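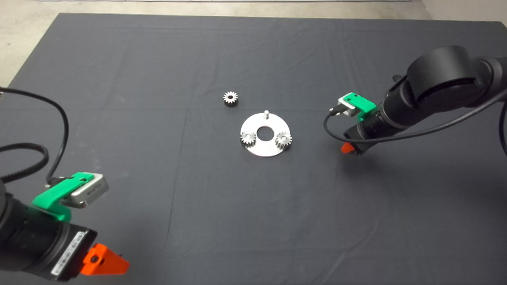

gear task, both arms in. two gears on the plate, one still out on the cloth 🧵

---

**1/** ok quick thread from the robotics club bench bc people keep asking what we do all evening. answer: gears. very small gears

**2/** the task for the Gurnevitz round: plate, three spur gears, arms have to get every gear seated and meshed. no hands. 300 seconds on the clock and the clock does not stop if you drop one

**3/** we're team Grongate btw. 13 people on the signup sheet, usually 5 in the room, 2 if there's a chem midterm

**4/** hardest part = the bore. hole in the middle of the gear is tiny, pin is tiny, be off by a hair and the gear tips and just sits there crooked looking at you

**5/** Lajos wrote the first insert routine. straight down, push. worked great in sim. on the real plate it shoved everything sideways lol

**6/** new version does a little spiral search. touch, back off, shift, touch again. slow but way less shoving

**7/** Jolán is on demos. she drives both arms by hand and we record it, then train on that. she has 2,453 episodes saved under her name and I have like. not that many

**8/** she also picks up gears by the sides, never across the face. I kept grabbing across the face. teeth slip. took me nearly a month to break the habbit

**9/** gray cloth is staying. tried the bare tabletop in October and the glare off the metal killed our detections. cloth is boring and boring is good

**10/** smooth it before every run tho!! gear on a wrinkle leans, leaning gear = bad grasp = me saying words

**11/** someone asked about the wrist cams: yes one on each arm, yes we use both. overhead view gets you close, wrist view does the last bit. the brackets are printed, orange fingers too, files are in the club folder under Prorotura (old project name, dont ask, we never renamed it)

**12/** tonights plan
- reset, gears in random spots
- spiral search on the left arm only
- then both arms, one holds the plate still while the other inserts
- log every fail, even the dumb ones

**13/** the plate holding thing was Lajos's idea and I argued against it for a week. was wrong. plate skates on cloth if you push at an angle

**14/** still broken: handoff. left picks up gear, right is supposed to take it, fingers meet at a weird angle and it pops out. we've found gears under the radiator

**15/** if anyone from team Kiss is reading, how are you doing your handoff. will trade for our calibration script. serious offer

**16/** comp is in December so we have time, kind of. timing on full runs is still over the limit, grasping eats most of it

**17/** next thing to try is skipping the handoff completly and letting whichever arm is closer do the whole gear. Jolán thinks the reach is fine, I want to measure first

**18/** room's open til 9:30 if you want to come watch or label data. mostly label data. bring a charger, the good outlet is taken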